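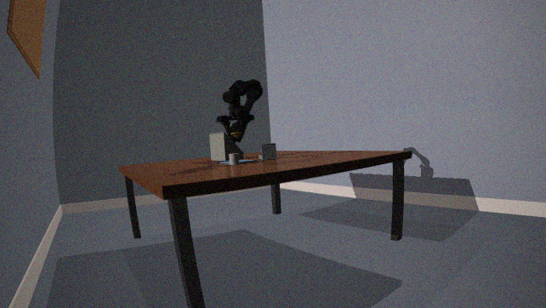 September, late morning, second coffee

Okay, back on the sim set for Promau. Ertuğrul wants 300 clean demos of the can going into the gray container before we touch training again, and I've got the whole afternoon free, so I'm going for it!

Settings for this batch, mostly so I stop asking myself:

- object layout: box, can, mat and container all start near the arm, then get jittered per episode
- room and table: fixed for now
- lights: one of 4 presets, picked at reset
- operator: me until Ertuğrul takes over after lunch

First thing I noticed is that the tall pale box is a real pest. It sits to the left of the can, and if I come in from that side I clip it with the wrist nearly every time. I've been swinging over the top and dropping down onto the can from above, and that feels so much nicer on the controller (slower, though). The trouble is that if every one of my demos goes over the top, the policy will only ever know over the top. So I'm forcing myself to do every other episode from the right, through the gap between the can and the container. It's tight! I threw away 7 attempts before I got the hang of it.

What counts as a discard, as agreed with Ertuğrul over the desk divider:

- box falls over
- can is let go before it's over the container
- I stop moving for more than 2 seconds in the middle of a reach (that's me thinking, and we don't want to teach it to think like me)

A wobble or a second try at the grasp stays in. We cut those out of the Zukthorpe set and the arm had no clue what to do after a miss, it just hovered there closing on air. Never again.

Lighting: preset with the hard light from one side gives really sharp shadows on the floor and the right wall, arm shadow included. I like having it in there. The back wall goes pretty dark with it and the arm is dark too, so I want to check whether the image encoder can still find the upper links. Nwankwo had a script that dumps crops at training resolution. TODO find it, I think it's in the old Flusport folder. If the crops are mush I'll lift the fill light a notch and rerun the replays, no need to redo the driving.

The grain in the renders is from the low sample count. Ertuğrul says leave it. I'd rather denoise half the episodes and compare, but that's an argument for after the batch is in.

Also: the mat. It's so thin that the can's contact flickers between mat and table if the jitter lands it on the edge, and then the can creeps sideways all by itself. Quick fix is to keep the spawn point away from the edges. Proper fix is a better collision shape, and I've put my name on it.

Saving to promau_can_b, right-side approaches tagged R. Ertuğrul, please tag yours too!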